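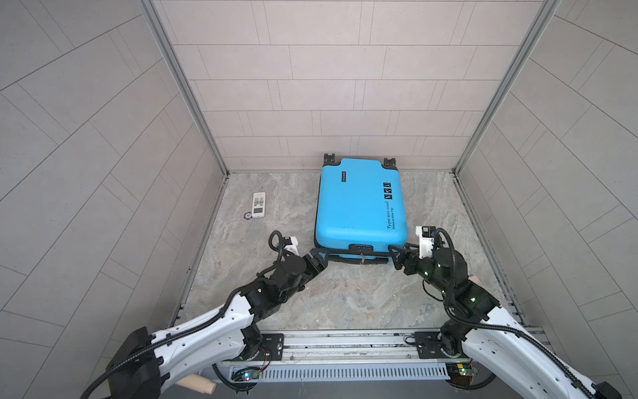

*Suitcase task, both grippers on the near edge of the shell.*

**Progress report to Gevance, 11/10/2024**
Project Hetus, two-arm handling by remote demonstration

You asked for fewer adjectives and more results this time. The results first: the suitcase task is now being recorded daily, the operators can drive both arms together without swearing into the log, and we are behind on the total. The plan calls for 1,000 accepted demonstrations by March. We will need the extra operator station to get there, and the extra operator station is still a line in a spreadsheet.

## What changed since the last report

We dropped the two soft-bag tasks. They made nice video and poor data, because every operator had a private theory of how to hold a bag. A hard case leaves less room for theory. It also punishes bad timing – if one hand pulls early, the case swings and the other hand has to chase it.

The controls were reworked along the lines Okonkwo proposed in the spring, with the operator's left and right handles mapped straight to the left and right arms. We had resisted this as too simple. It cut training for a new operator from seven sessions to four, and we have stopped resisting.
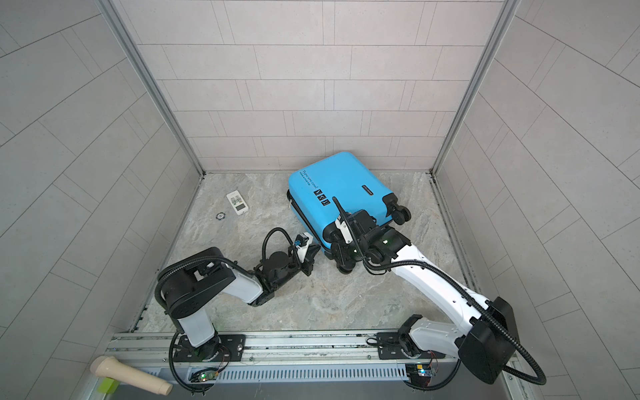 Turning the case is where most of our rejected recordings come from. An operator lifting a suitcase at home uses both hands and a knee, and we have not budgeted for a knee. The current instruction is to let one arm hold and the other wait its turn. With the right gripper clamped on the lower end by the wheels and the left one standing off the corner, the case can lie at a slant across the floor and the operator still has a free hand to plan with. Written guidance now says to pause there before the second grip. Operators who skip the pause save a moment and lose the take.

We also changed what counts as a good recording. A demonstration used to pass if the case ended up in the right place. Now it must get there without a regrip that the operator can't explain afterward. This lowered our pass rate, as promised, and made the chart in your appendix uglier.

## Wrist views

Voster's review asked whether the wrist views earn their storage. We think they do, though they are an acquired taste. When the hand is close to the case there is very little else to look at, and the reviewers have learned to judge the approach from small cues.
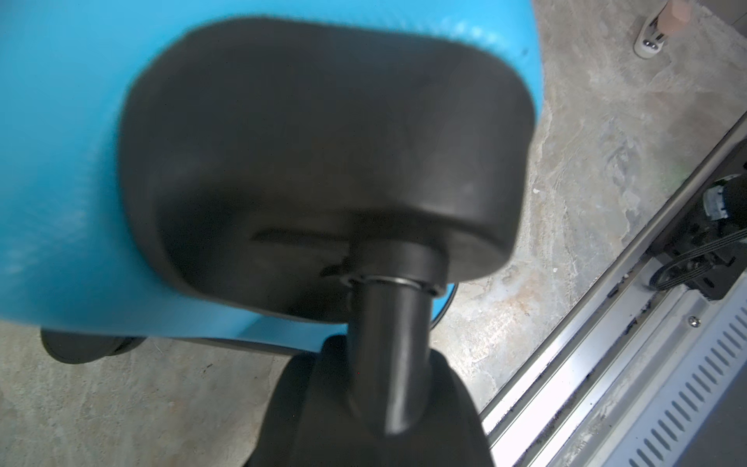

*Wrist view: blue surface close up, with the aluminum track to the right.*

Operators do not see this view while driving. We tried it, and they steered by it even when the overhead view was better. It is kept for training and for review.

## Money and requests

- Spending is on plan, apart from replacement cable sleeves, which wear faster than the supplier's brochure believes.
- We request release of the funds for operator station 2.
- We request that the monthly slide format be retired. Its traffic light has been amber since it was introduced, including in the months when things went well.

Next period we start on closing the case as well as moving it. The zipper has been discussed at length and will get its own budget line.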